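Nadiia Kushnir keeps a list of every desktop computer her group has opened since the project began. It is a plain spreadsheet, and it had 841 rows when we spoke in October. Most rows stand for the same few office models, bought by the pallet from a recycler in Jillton.

Kushnir leads disassembly research at Tevari, a small lab that studies how robots can take electronics apart for reuse. Her latest result concerns teaching. The group wanted to know whether a robot learns to open a computer better from long recordings of the whole job, or from short pieces of it, each starting from a different state of the machine.

"People had been recording the full teardown, cover to bare case," she said. "It takes a long time and most of it is the arm moving from one place to another. When it goes wrong at the drive, you throw out everything after the drive. We had a lot of recordings with a good first half."

So the group cut the job up. A person puts the computer into some partly opened state, the operator guides the arm through one step, and the recording stops. Then the computer is put into another state. The method is called Pulum inside the lab, after the street where the first workshop was.

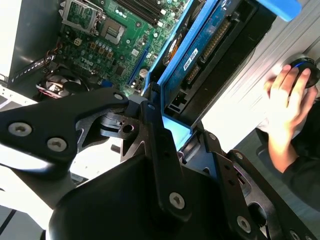 What counts as one step?

"One thing comes free, or one thing changes so the next can come free," Kushnir said. "A latch opening is a step. Lifting the drive out is a step. Going over to the drive is part of lifting it, we don't record that separately. We argued about this for weeks and that was the rule we could all apply without asking each other."

The group collected 2711 short recordings this way. For comparison they used full teardowns with the same total recording time, made by the same operators on the same models. Both sets went into the same learning program with the same settings.

On computers the robot had trained with, the two came out close. The gap showed up when something was out of order. In one test the team left a cable hooked over a part the arm had to grasp. The robot trained on whole teardowns tended to go on with the sequence as if the cable had been cleared. The one trained on short pieces went back for the cable more often.

"I would not say it understands anything about cables," Kushnir said. "It has seen a lot of states where the cable is in the way and a person dealt with that first. In the long recordings you see that state once per computer, if the operator is neat. Our operators are neat."

She is careful about how far the finding goes. All of the test machines were desktops with roomy cases. Laptops were left out, and so were the small office boxes where parts are stacked. The camera rides with the gripper, so when the fingers are deep in the case they hide part of what they are working on. The group tried adding an overhead camera and saw little change, but she thinks the test was too small to settle it.

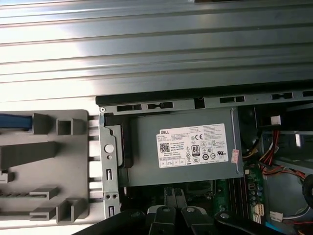

Power supplies gave the team more trouble than any other part. They are heavy for their size, they fit closely, and their cables go off in several directions. Kushnir had expected the drives to be worse.

"With a drive you mostly have one direction it wants to go," she said. "With a power supply you have to slide it and then tip it, and if you tip it early it jams. The arm can't feel a jam very well. It pulls harder. We put a force limit on it, and then it stops, and somebody has to walk over."

The team made some 1000 extra recordings of the slide-and-tip motion alone. Success on that step rose, although not to the level of the others. She would like to try a different finger shape next, one with a thinner tip, and has asked Thibodeaux, the shop that makes the lab's metal parts, for a set.

The short recordings have a cost too. Someone has to reset the computer between each one, which can mean putting back a part that just came out. New operators get 15 practice sessions before their recordings are kept, and a good share of that time goes into learning the resets.

"If you count only robot time, our way looks very good," Kushnir said. "If you count the person's time it is closer. I put both numbers in the paper. A recycler is going to care about the second one."

The group plans to release the recordings once the labels have been checked a second time. Two students are working through them now, mostly in the mornings, when the arm is in use for something else. Kushnir expects them to find mistakes. She found several herself in the first batch, all of them steps marked as finished while the part was still held by one corner.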